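Roller bench: where we are, and what changes for days

Quick one from the conveyor side because the full write-up won't be ready before the next issue and people keep asking me in the corridor. Typing this between two calls so forgive the state of it.

For anyone who hasn't been down to Honholm lately: the roller bench is the station where worn conveyor rollers come in, get looked over, and go either back on the rack or off to rework. Two people per shift, all shift, every shift. Rollers in, rollers out. It's the job everybody starts on and the job most people's wrists remember. We shipped 2000 refurbished rollers out of there in December and every one was lifted by hand at least four times. Rack, bench, tray, rack. Sometimes more if the labels were wrong.

So. The plan approved last fall was to put a two-armed station on the sorting and racking part. Only that part. Inspection stays with people, and so does rework, and so does anything going out to the Salinas line, because their tolerances are tighter and their paperwork is worse.

Before anything gets bolted down we are running the whole bench in simulation. Kusum Bisht has been building it since before the holidays, in the small office behind stores. Table, trays, rack, the two arms, the rollers themselves with the shafts sticking out (the shafts are the whole problem, more on that in a sec). If you want to see it, knock. She'll run it for you. Bring your own chair. 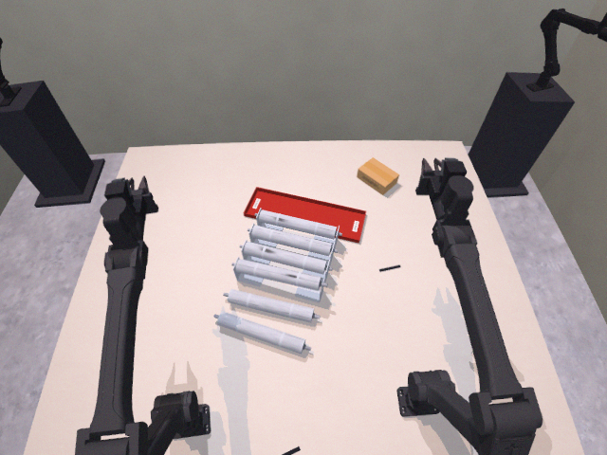
From the bench simulation: rollers at the rack, red tray behind, both grippers empty.

Why the shafts matter. A roller is a nice easy thing to grab in the middle. Then you have to put it down, and the stubs on the ends want to catch on everything: the rack, the lip of the tray, the next roller. People do a little roll of the hand at the end without thinking about it. Ask anyone on the bench how they do it and they'll look at you funny and then do it slower and drop one. Kusum spent most of a week standing behind the evening crew watching hands. Thanks to everyone who put up with that.

The arms don't have that little roll yet. First batch of runs, 200 tries, 44 ended with a roller sitting across the one next to it instead of beside it. Not great, not terrible for a first go. Most of those were the slanted ones, where the roller starts out at an angle to the rack. The straight ones are pretty much fine. Next batch is set for 2000 tries with the start positions jumbled up more, including rollers lying straight on the table and not on the rack at all, which is how half of them really show up by the end of a shift. You know who you are.

What it changes for you, since that's the actual question.

Headcount on the bench. Nobody is being let go over this. It's in writing, it's on the board outside the break room, and the union rep has a signed copy. Two people per shift stay two people per shift through the trial. After that one of the two moves to inspection, where we have been short since the summer and where the grade is higher. Training for that is paid and in working hours. If you don't want inspection, say so early, there are open spots in rework too.

Lifting. Goes way down. The person at the station will be feeding the rack, checking labels, and clearing jams. Clearing jams means stopping the arms first, every time, and there will be a proper lockout session before anyone goes near it. No exceptions for people who are "just reaching in". We had that conversation with the old strapping machine and I don't want it again.

Labels. Sorry, but these are going to matter more. Right now if a tray is labelled wrong somebody spots it and shouts. The arms will not shout. Whoever brings the tray checks both ends. Prelitz already does it this way at their site and they say it adds a few seconds and you stop noticing.

Pace. A lot of you asked if the station sets the speed. It doesn't. The person does, there's a dial and a pause, and the numbers off the station will not be used for individual reviews. I asked for that in the agreement and got it.

Noise, don't know yet. Simulation doesn't tell you that. Zulwood are supplying the mounts and are supposed to send somebody to talk about floor vibration, date still open. I'll post it when I have it.

Stuff we still need from the floor. Kusum wants a list of every odd thing that turns up on the bench during a normal day. Boxes, offcuts, pens, gloves, somebody's lunch. Write it on the clipboard by the scale, don't tidy up first, she needs the real mess. Also any roller types she hasn't got in the model yet. Evening shift, you see the weird returns, so mostly this means you.

And if you've worked the bench for a long time and have opinons on rack height, now is the time. The current height was picked years ago by someone who was clearly very tall. Moving it in the simulation takes five minutes. Moving it once its bolted down takes a weekend and a crane booking.

Questions to me or to Kusum, or drop them in the box by the time clock. Answers go in the next issue, along with the results from the big batch if they're done by then.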